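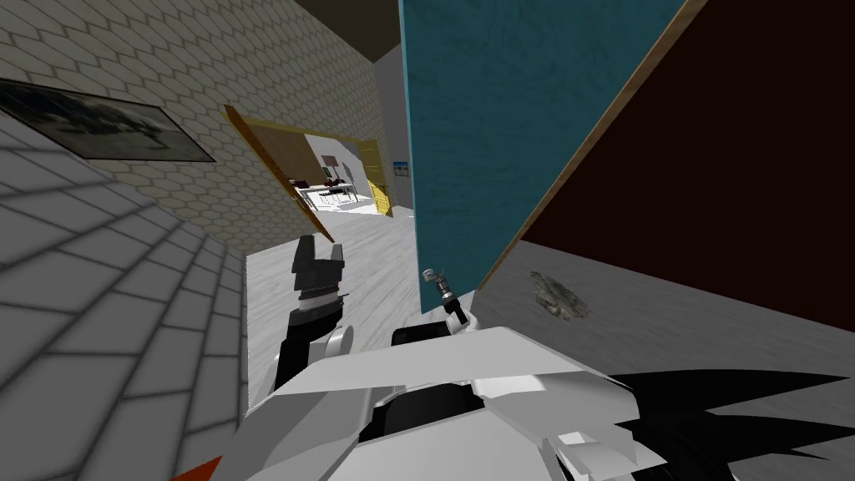
Tsegereda Ejigu read the first draft of this card and asked why a robot that can't reliably get through a door should be in anyone's chore budget. We had no good answer, so the question became the README.

Natatach: simulated household chores, release 2

What's in it

1000 episodes in rendered houses, each one a single errand: go down a corridor, open something, fetch something, put it somewhere else. The robot has two arms and a gripper on each. All episodes are run in simulation, where broken crockery is free.

Results

The Bidano baseline finished 559 episodes. A child of six would be sent back to try again. Most failures involve doors, and a good share of the rest involve standing in front of doors.

Time limit is 60 seconds per episode. Raising it mostly bought us longer standing.

Known problems

Floor clutter sometimes has collision turned off. Shiferaw houses load slowly the first time. Dusting is listed in the task file but was never written.

Intended use

Training and testing. Please don't quote our numbers as proof that the dishes are handled.

Questions and bug reports go to Vasco Cardoso, who still does his own laundry.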